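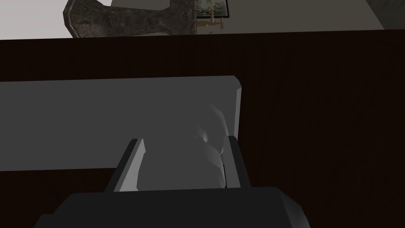 Making my laptop text big enough to read

September 11, 2018

So I finally gave in and changed the text size on my laptop. I'd been leaning closer and closer to the screen all August, and my neck was starting to complain!

I have a Kestura, nothing fancy, and the display settings let you scale everything up. I tried the biggest choice first (way too big, my calendar turned into four giant boxes) and then backed down a notch. Menus, icons, the clock in the corner, all of it is readable now without my glasses.

The one holdout is Warkard, the program I use for recipes. I have 456 of them in there and it ignores the system setting completely. You have to open its own preferences, go to View, and pick a font size, and it comes set at 9. Nine! I put mine on 16 and restarted it.

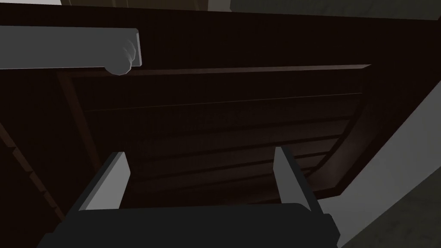
Dark wood cabinet door, close up

I also made the mouse pointer larger and turned it black, and I love that. I used to lose it constantly on white pages. Next I want to try the screen magnifier, which I keep opening by accident with some key combination I haven't figured out yet. If you know how to make it stay in one corner, please leave me a comment.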